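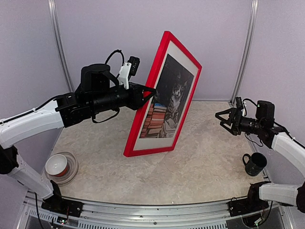 **Thread: Cat print, red frame, wide mat – hang it or lean it?**

**marblehead_mo**
Settle something for my household. We have a portrait print of a tabby sitting on a stack of books, nearly black background, wide white mat, glossy red frame. I want it on the wall in the hallway. My husband wants it leaning on the console table, "like in a hotel." I have stayed in hotels. The art was bolted down.

Second question, which I suspect will cause more trouble: is the red too much? The wall is a pale lavender that the paint chip called gray.

**quoinage**
All gray paint is lavender once it's on four walls and you've returned the ladder. My condolences.

Hang it. Leaning only works if the thing is big enough to look like you meant it. A small frame leaning on a table looks like it's waiting for somebody to find a nail.

**Dunmore_Framing_Fan**
Disagree with quoinage, as is traditional. Leaning is fine on a deep enough surface. What's the top made of? On polished stone the bottom edge will creep forward every time a door slams, and one night around 3 a.m. you'll hear the cat come down. Put two rubber bumpers on the bottom rail and two on the back at the top.

**marblehead_mo**
Marble pattern. Beige with gray veins. It came with the house and so did the doors, which slam.

**Krisztina Jakab**
I framed pictures for a living for a while, so here is the boring version.

- Eye level for a hallway means the middle of the picture, not the top. People always measure to the top and then wonder why the cat is looking over their heads.
- Two hooks, not one. A portrait frame on a single hook goes crooked the first time anybody brushes past it with groceries.
- If you do lean it, lean it straight back. The sideways tilt you see in catalogs is done with putty and a patient assistant.

As for the red: keep it. A dark print in a black frame disappears into itself. The wide white mat is doing most of the work anyway, and the red just tells you where to stop looking.

**quoinage**
"Tells you where to stop looking" is also what my mother said about my curtains.

**tallow_and_rye**
I'm going to be the unpopular one. Red is too much. Glossy red is the color of a frame you buy in February with a heart-shaped box of candy already in the cart. The orange on those book spines would look better with plain oak. Nirari does one with a narrow profile and you could keep the mat.

**Krisztina Jakab**
Oak next to lavender will turn the oak pink. Ask me how I found out.

**tallow_and_rye**
How did you find out?

**Krisztina Jakab**
My own bathroom. I don't want to discuss it further.

**Emerson Queiroz**
Has anyone asked what glazing is in it? If it's ordinary glass and the hallway has a window at the end, a nearly black print will be a mirror from breakfast until noon. You'll have a very nice picture of your own coat with ears. I had that with a print of a ship and replaced the glass with a matte sheet from Zaketti, which helped, though the ship now looks slightly foggy. Guests assume that's deliberate.

**marblehead_mo**
It's plain glass. There is a window. I have checked, and yes, at ten in the morning the cat is mostly me.

**Dunmore_Framing_Fan**
Then lean it on the console, where you can angle it away from the window. I'd like it noted that I got here first.

**quoinage**
Noted and rejected. Opposite wall, hooks, done.

**marblehead_mo**
The opposite wall has the thermostat on it. My husband has read this thread and gone looking for rubber bumpers. I'm keeping the red.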